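From: Alistair Gillies
To: robotics-club list
Date: February 2022
Subject: Re: [robotics-club] Simulator homework, anyone stuck?

Paiva wrote:
> I've got the arm moving but my grasps are hopeless. Are we meant to
> be using the same scene as last term? And how many runs do you want
> before the March meet-up?

Hi all,

Yes, same scene, but please pull the latest version first as I moved the light and the old one crashes on Grusow's laptop (sorry Grusow!). Twenty-one runs each would be lovely, though I'll happily take 9 if your machine is as slow as mine.
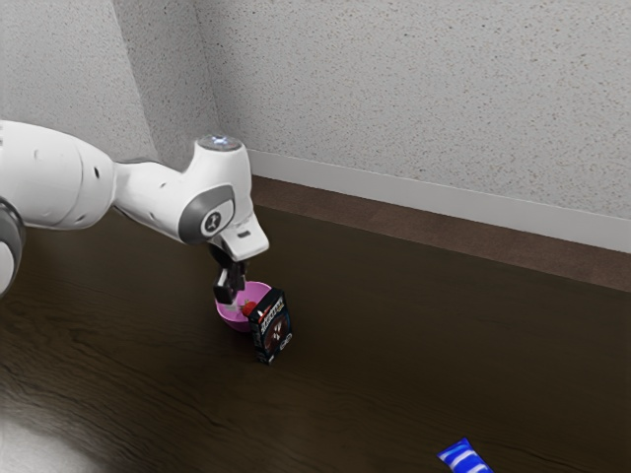

My own go at the Nundavora task has eaten most of my evenings. I'm up to 159 runs and still fiddling with the approach angle. Coming straight down with the fingers over the left of the bowl is fine for most things, but with the strawberry sitting off to the right and the cereal box standing hard up against that side, I don't leave myself much room to shift across. So I'm trying a little sideways step of the wrist before the fingers go down, and I'd love to hear if anyone has a neater way!

Paiva, send me your config and I'll have a look. My guess is your gripper is closing five steps too early, mine did that for ages.

Could somebody also bring the spare monitor cable next time?

Cheers,
Alistair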